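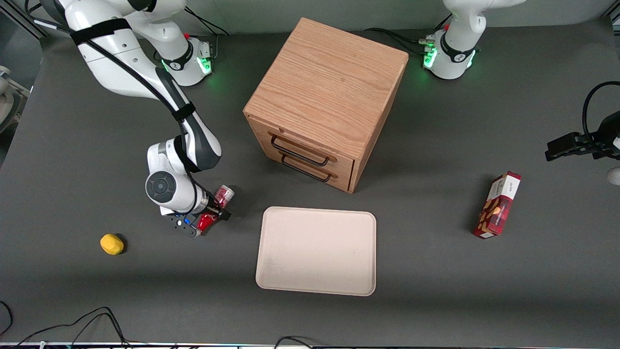 Braltness Building: Walk-Through Safety Checklist, with Comments
May 2019
Walked by: Fotini Mavromatis, with Filippos Kokkinos holding the clipboard for the upstairs half

Hello everyone, and thank you for putting up with the two of us opening your closets again. The list is the same one we used in December, with a few lines moved so that the order matches the way a person walks through the building (front door, ground floor, Stair 2, upstairs, roof door, back down). Each line is marked OK, FIX or WATCH. WATCH means I would like another look at it before the summer, and it isn't a scolding. If your area has a FIX next to it, please come and find me, even if you have already taken care of it, so I can go and admire it and change the mark.

ENTRANCE AND HALLWAYS

Front door opens fully and closes by itself: OK
It closes a little more enthusiastically than I would like. Stamatopoulos adjusted the arm over the winter and it was lovely for a while, and then the warm weather came. I've asked them to look at it on their next visit.

Floor mats flat, no curled corners: FIX
The mat by the mailboxes is curling again at the corner nearest the wall. I put a dictionary on it overnight and got a flat mat until lunchtime. We are ordering a heavier one with a rubber edge, and until it comes please lift your feet!

Hallways clear along their whole length: WATCH
Much better than before. There was a folded stroller by the elevator and a stack of flattened boxes outside the mail room, both gone by the time we came back down. Boxes go straight to the recycling room, please, even if you mean to take them later.

Hallway lights all working: OK

EXITS AND STAIRS

Exit signs lit: FIX
The one above Door 11 is dark. Filippos pressed the test button on the battery unit and got a weak little flicker, so it is probably the battery, but I'd rather have the electrician say so than guess. It's on the work order with the others.

Exit doors open without a key: OK
We pushed every one of them. The roof door sticks slightly, and a good shove from the hip does it, but I have asked for the bottom edge to be planed.

Stair treads and handrails firm: WATCH
Stair 2 has a handrail bracket that turns under your hand on the lower landing. It holds, and I leaned my whole weight on it with Filippos looking worried, but the screw has been tightened twice already and the wall plug is surely worn out. A longer screw isn't the answer. I would like the plug replaced properly.

FIRE SAFETY

Extinguishers in place, pin in, tag current: OK
Dekis came through the week before us and the tags are all fresh. They also moved the one by the copy room a little closer to the door, where you can reach it without going around the machine. I think this is a real improvement and I told them so.

Smoke detectors tested: OK
Thank you for your patience with the noise, and apologies to whoever was on the phone in the small meeting room.

Nothing stored close to a heater: FIX
In Room 19 the wall heater has a coat rack in front of it. The heat is off for the season, so there's no hurry in that sense, but this is just the kind of thing that is still there on the first cold morning. Please find the coat rack a new home now while we are all thinking of it.

STORAGE

Tall cabinets fixed to the wall: OK
All done at last! It took a good part of the spring.

Drawers close fully and do not roll open by themselves: WATCH
One file cabinet in the accounts office drifts open if the drawer is full. I'd suggest moving the heavy folders down to the bottom drawer, and if it still wanders after that, we'll put a shim under the front.

Pallet rack in the basement labeled with its load: OK
The new label says up to 2,000 pounds per shelf, and we are nowhere near it. What I would ask is that the awkward things (the banner poles, that enormous roll of carpet) go on the lowest shelf, where one person can slide them out without reaching overhead.

Step stool in good shape: OK
It has been returned to its hook. Please don't stand on a swivel chair while it is there waiting for you.

TABLES AND DESKS

Work surfaces steady, no wobble: OK
A few folded napkins under table legs, which I have replaced with proper felt pads.

Cords not hanging where a foot can catch them: FIX
Two desks by the north windows have chargers draped across the walkway. There are cord clips in the supply drawer, and Filippos will gladly show you how to stick them on so they stay stuck. Wipe the surface first and give them a night before you hang anything on them.

Drinks kept upright, with lids on: WATCH
I know, I know. I drink my coffee at my desk like everybody else, and I am not going to ask anyone to stop. But a bottle that lies down can roll, and a rolling bottle always seems to pick the side with the power strip. Stand it up, put the cap on, and keep it on the far side from the electronics. The Bokum travel mugs in the kitchen cupboard have tight lids and are free to borrow, provided they come back washed.

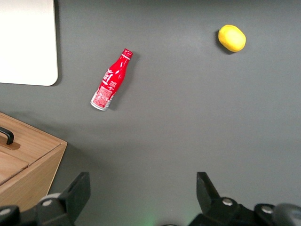 A Coca-Cola bottle on its side on a gray tabletop.

KITCHEN

Kettle and toaster cords undamaged: OK

Crumb tray emptied: FIX
It was quite full. I emptied it, so strictly speaking it's fixed, but I am leaving the mark so that people remember the toaster has a tray. It slides out at the back.

Floor dry in front of the sink: WATCH
There was a small puddle when we passed. I ran a paper towel around the pipe underneath and it came out dry, so I suspect the dish rack is dripping over the edge. I've turned the drain board the other way and would be grateful if whoever washes up last could give the floor a glance.

First aid box complete: FIX
Short on medium bandages and the tweezers are missing. New ones are ordered. If you borrowed the tweezers for a splinter, no questions asked, just pop them back in the box.

Copies of this list are in the mail room and on the kitchen corkboard. Please write your comments right on the corkboard copy, in pen, with your initials, and I'll collect it at the end of the month.

Fotini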